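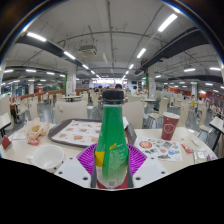
The tray is only the easy part, one diner at Lustdale told us, and the small stuff is what makes you give up and leave it all. Similar remarks came up at both sites. Diners had few complaints about carrying a tray to the return rack. They were less willing to gather sauce packets, napkins, coupons and bags from a table where these had spread out past the tray. This section looks at that spread: which items sit on the tray, which sit off it, and how the difference relates to what gets cleared.

### 4.2 Items on and off the tray

We recorded 327 tables across 2 sites, the Lustdale cafeteria and the Honenness food hall, both run by Plernar. Each table was recorded once, and each item was coded by type and by place. An item was coded "on tray" if any part of its base rested on the tray. All other items were coded "off tray," including those touching the tray's rim. The codes follow the Salcedo table inventory, with one change. Salcedo puts all paper into a single class. We split paper into placemats, wrappers, tissues and printed handouts, as diners treated these very differently when they left.

Figure 1 is typical of a mixed table at Lustdale. The brown tray holds a paper placemat printed with a food menu. Off the tray are a green bottle, a white cup, a red paper cup, a crumpled wrapper with a fried item in it, red packets and a sheet of colorful stickers or coupons. In such cases the tray acts as one object among many. It takes up more of the table than anything else, but it does not hold most of what is there.

We did not try to judge from a single record whether a meal had started, was under way or was over. A full-looking bottle may have been left behind, and an open wrapper may belong to someone who has gone to get a spoon. The stage of the meal was coded separately, from the staff log, and tables with no matching log entry were dropped from the comparison in Section 4.4.

Drinks were the items most often found off the tray. Diners said they moved their cups first, before unwrapping any food, to keep them away from their sleeves. Once moved, a cup tended to stay where it was. Bottles followed the same pattern, and those brought in from outside the hall were often never on a tray at all. This matters for clearing. A diner who lifts a tray has to go back for the drink or balance it on top of the paper, and several said they would take the drink with them and leave the tray.

Printed handouts behaved in another way. Coupon sheets and leaflets were flat, light and often placed well away from the food. Diners did not think of them as trash. Some said they had left a sheet behind on purpose so that the next person could use it. Staff at Honenness took the opposite view and counted every sheet as part of the mess. When we asked what a clean table should look like, staff wanted bare tabletop, while diners would accept a table with a tissue box and some reading matter on it.

Notices were the last item type we coded. They are part of the table in the sense that diners cannot remove them, but they compete for the same space and attention. Figure 2 gives an example in which a white paper notice with red Chinese characters is taped to the table's front edge. Its last line ends with a thank-you and an exclamation mark. Notices in this position face the seated diner and stay clear of the tray. Notices laid flat on the tabletop were often under something, and at busy times in June we found trays set down directly on them. 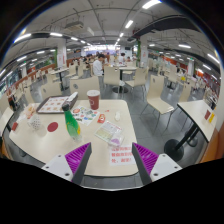

We asked 80 diners, as they stood up from the table, whether they could recall seeing a notice. Those seated at tables with an edge notice were more likely to say yes, though few could repeat the wording. Recall of the notice was a poor guide to what they did next. A better guide was the number of separate items off the tray. Diners with a drink and one or two loose items usually put them on the tray and carried the whole load away. With more items than that, clearing became partial. The bulky things went and the packets, tissues and handouts stayed.

The item counts have limits. Clear plastic bags were hard to code when their contents could not be identified, and two coders often disagreed on whether to list the bag, the contents or both. We settled on listing the bag alone. Sauce packets were also undercounted, mainly where they lay under a placemat. After recoding, the off-tray set held 352 drink containers, counting cups and bottles together. Lids found apart from a cup were kept as their own type and are left out of that total. The full item list for both sites is given in Appendix B.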